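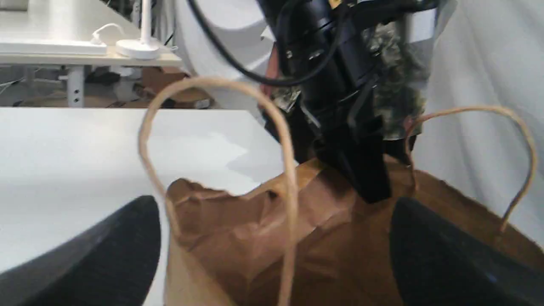 Paper handles give out before the paper does, in the experience of Iwona Pawłowska, and any packing guide that starts with the bag panel starts in the wrong place. Her remark was made during the review of the first draft and is now reflected in the order of the sections.

2025-10-03 – Flaltard has released the second edition of its Packing Guide for Paper Carrier Bags, a reference document for store checkouts, pickup counters and packing benches. The first edition appeared in April. The new edition covers kraft paper bags with twisted paper rope handles and runs to 54 pages.

The main change concerns the rim. Packing staff are asked to open the bag fully, stand it upright on a level table and straighten any paper folded into the mouth before loading. Heavy, flat items go on the base. Boxed goods are placed with the long side parallel to the front panel, so that the side gussets can open evenly.

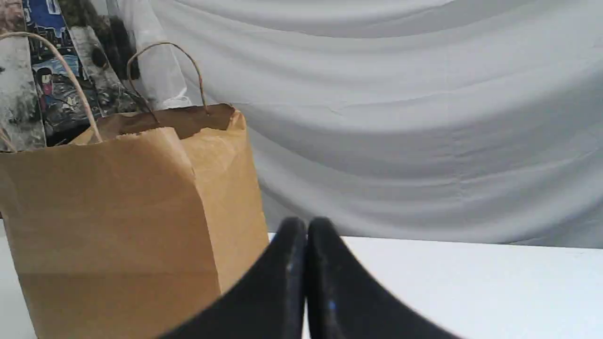 Bags with a tear at the rim may still be used for light goods if the tear does not reach a handle attachment. Creases across the front panel are treated as cosmetic. Both handles are to be raised together and checked for equal height before the bag is passed to the customer.

The load tables were compiled from 800 packing trials at the Gelow site, using bags supplied by Ellex and Tomaszewski. Filled bags weighed up to 116 ounces. Results for the two suppliers are listed separately, as handle cord and glue patch dimensions differ.

"The tables apply to dry goods only," said Folke Forsberg of Flaltard. "Chilled items need a separate procedure – that work is still open."

A printed run of 3,000 copies is being shipped to existing subscribers. Holders of the first edition should discard the loading chart on the inside back cover. Replacement charts can be ordered from the Flaltard documentation desk.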